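I gave up the big weekly shop in February and I'm not going back. Five little trips a week to the Seol on the corner, a bag I can carry in one hand, and supper decided at about four in the afternoon. My mum thinks I've lost my mind (she plans her meals a fortnight ahead, in pen!).

But the big shop made me a liar. I'd buy 500 grams of spinach for the person I meant to be by Thursday, and she never turned up.

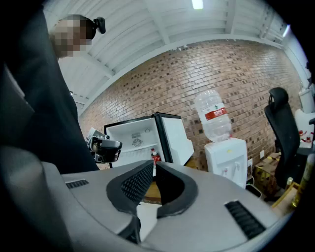 Larasati Lumbantobing wrote to tell me that this is all very well if you live over a shop, and that from her side of Vutham the bus takes so long she'd be eating at midnight. Fair enough. I do spend more per onion, too, and I miss the cheap 210 gram blocks of cheddar from Mondska.

Still, I like thinking about one supper at a time. Tonight it's eggs, and I've still got to go out and get them.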